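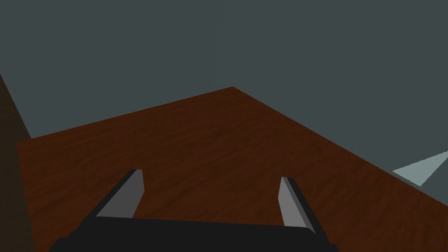 Page last changed: April

Unit 6: Choosing a Dart Weight and Grip

Instructor: Đức Đào

Students will compare barrels on the practice boards in the Rallberg room. Each student throws the same set of darts for a full session before changing to another weight. Scores are entered on the Fluneo sheet, with the grip position noted beside each visit.

Last term's group recorded 853 visits with straight barrels and 282 with tapered ones. The two totals should not be compared directly - use the average per visit.

Reading: Simon, chapter on release and follow-through.

Completed sheets are due Tuesday, before the start of class. Flights and shafts may be changed only between sessions.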